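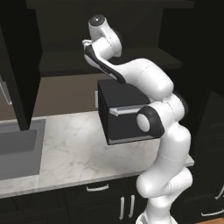 The arm in the practice kitchen, sim version. Black cabinets, marble counter, much fancier than ours.

Quick one tonight, I'm on earlies all week and should be in bed.

So the arm is coming to Parkel. Some of you guessed from my moaning in March. I work in the staff kitchen, we do breakfasts and lunches for the whole Sukberg site, 600 people on a full day, and management has decided the reheating and tray loading at the back will be done by a robot by fall. The project is called Harasym. No idea why. Someone upstairs picked it.

Before anything gets bolted down they run it all on a computer. White arm, black cabinets, sink, a little black microwave or oven. We got shown it on the big screen in the canteen, then they let us sit with the guy from Rarnine, the firm doing the setup, and tell him what was wrong with it. Which was plenty.

First thing Zoriana said: why is the oven floating. And it was, hanging there over the counter like it had somewhere better to be. He said that's a placement thing, gets fixed. Fine. But she's been on that line longer than any of us and she kept going. Where does the hot tray go when the counter's full. Who wipes the handle. What happens when the door sticks, because ours sticks, you have to lift it and pull. He wrote down the lift and pull. Apparantly that was news to them.

That bit cheered me up a little. Ten minutes with Zoriana and he had two pages of notes.

OK the jobs part, since three of you have asked. There are 5 of us on the back section. They say no one gets let go. Two move to the front counter, one goes on deliveries, two stay with the machine as "cell attendants". More money for the attendants, not a lot. Rostyslav Pavliuk wants one of those and he'll get it, he's already reading the manual on his breaks. I put my name down for the front. I like people. I don't like standing in a hot corner for six hours, so I'm not going to pretend I'll miss it.

What I will miss is the talking. The back section is where you hear everything. Whose kid got into college, who's had it with their landlord. You load trays and your hands know what they're doing so your mouth is free. Front counter you get "soup or salad" and next please.

And Zoriana doesn't want any of it. Not the front, not the attendant thing. She's 31 years in kitchens and she likes the trays. Her words: I'm good at this, why would I want to be new at something. They offered her a training course. She said she'd think about it, and I know what her thinking about it sounds like.

My wrists are happy, I'll say that. Last winter I had the brace on both sides and came home and couldn't open a jar. If the arm takes the lifting then take it, please. I just wish they'd asked us at the begining instead of once the drawings were done. Small stuff like the door. We could have told them in five minutes.

Next meeting is about shifts. I'm going to ask who covers when it breaks down, and if the people who moved to the front get pulled back for that, and at what rate. Rostyslav says put it in writing first. Probably right.

Soup recipe I promised is still coming. Haven't forgotten. Alarm's at 4:30, night all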